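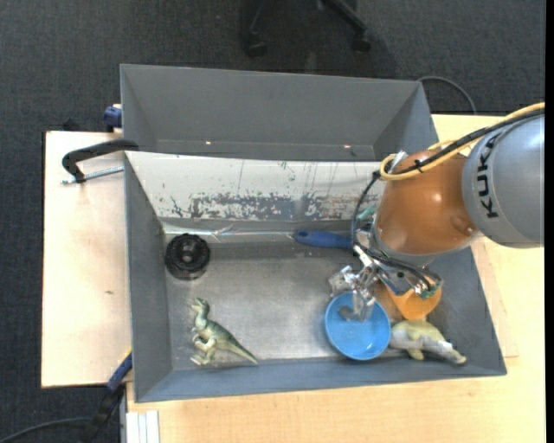
How to Pick a Guide Company for Your First High Peak (and What to Ignore in the Brochure)

Every outfitter's website says the same four things. Experienced guides, small groups, great food, high summit rate. I've been on enough of these trips to think that only the first two are worth your time, and that even those need checking before you wire anybody a deposit.

This page is for people looking at their first mountain over 5,000 meters with a paid guide. If you've already done a few, you have your own opinions and probably your own frostnip.

Step 1: Ask how the summit rate was counted

A company I'll call by its name, Donovton, sent me a brochure last April with a very handsome success figure on page one. I wrote back and asked what it was a percentage of. Was it everyone who signed up, everyone who left base camp, or everyone who started on summit night? Two emails later I learned it was the last one. Clients who went home sick in the first week didn't count at all.

Ask for the number of people who paid and the number who stood on top, same season, same route. If they can't give you both, treat the percentage as decoration.

Step 2: Get the day-by-day plan and look for blank days

You want rest days and you want spare weather days, and they should be listed separately. Some companies fold them together so the trip looks shorter and cheaper. Then a storm eats your rest day and you're going up tired.

Compare sleeping altitudes from night to night. A common rule above 3,000 meters is to raise your sleeping altitude by no more than 500 meters a day, with an extra rest day every three or four days. Plenty of plans break that rule and call it a "fast-track itinerary." I'd want a very good reason.

Step 3: Find out who decides to turn around

Ask this on the phone, where they can't paste in an answer. The questions I use:

What is the turnaround time on summit day, and is it fixed before we leave camp?
Who can send one client down, and who walks with them?
If two people need to go down at different times, how many guides are left with the rest of us?

Mieke Leemans, who booked my second trip at Van Acker, answered the third one with "it depends on the day." I pushed. She called the head guide, Luuk Goossens, and he told me plainly that if two guides were already on their way down, everybody went down. I booked that afternoon. We didn't summit, by the way.

Step 4: Read the cancellation page before the gear page

The base price at Hovow looked great until I added things up. Airport transfer, tent upgrade, tips "strongly suggested," and a charge of $784 if you leave the mountain early and need separate transport. Another $239 for the oxygen and medical kit share, which I'd have thought was the point of hiring a company.

Check your rescue insurance too. Many ordinary travel policies stop at a certain altitude, and the limit is usually buried. Get the number in writing.

Step 5: Talk to someone who didn't make it to the top

References are always happy summiters. Ask for one who turned back. Marilou Cabrera went with Lulia and came down from high camp with a headache that wouldn't quit. She told me a guide walked her all the way to the village and checked on her through the night. That told me more than the rest of their website did.

If the company won't put you in touch with anyone like that, search the climbing forums under the guide's name as well as the company's. Guides move around a lot, and the one in the brochure may be working for somebody else by the time you land.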